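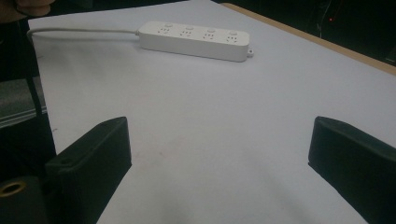

March
By Nelu Avram
Last updated: March
Print | E-mail

4.2 Table colour and reports of dirty surfaces

The 346 comment cards collected at the Nalano and Bodeck branch libraries were sorted by the main complaint on each card. Noise came first at both branches, as it had in the earlier survey by Gunnlaugsson. Dirty tables came second at Nalano but near the bottom of the list at Bodeck. Both branches are wiped down by the same contractor, with the same product and on the same evening schedule, so a difference in cleaning seemed an unlikely cause. The main difference in furniture is colour. Nalano has white tops throughout, and Bodeck kept its older brown ones when the reading room was repainted.
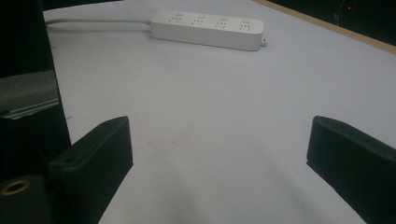
Cards that mentioned dirt were read a second time to find out what the writer had noticed. Crumbs, rings from cups and pen marks were named plainly and gave us no trouble in coding. A larger group used looser words such as "grubby", "greyish" or "not fresh", and often could not say where on the table the problem was. We think many of these refer to faint discolouration of the kind visible in Figure 2, where the white surface has a slightly darker, mottled smudge. A mark that weak has no clear edge, and two coders looking at the same table often disagreed on whether to record it. We settled on a rule that a mark counted if both coders could find it from a seated position with the ceiling lights on.

Under this rule, 17 of the 41 tables at Nalano had at least one mark. The Bodeck tables were scored in the same way, but brown tops hide faint marks and we do not treat the two scores as comparable. What can be compared is how people behaved. Staff at Nalano kept a log of visitors who sat down, looked at the table and moved to another seat within five minutes. The log reached 194 entries before the end of term, and most were made in the morning, when low sun comes through the east windows.

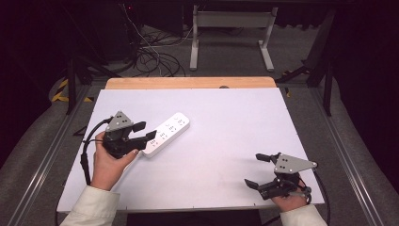

Moves of this kind were less common after noon, although the tables had been used for longer by then. This fits with light playing a part - a low angle makes uneven patches easier to see - but the log was not designed to test it. Crowding is another explanation. Visitors who arrive in the afternoon have fewer free seats to choose from and may put up with a table they would have left earlier in the day.

Eno, the smallest branch, was left out of this part of the study. Its tables were replaced partway through the collection period, and the cards do not say which set the writer had used. Section 4.3 looks at seat choice near the windows.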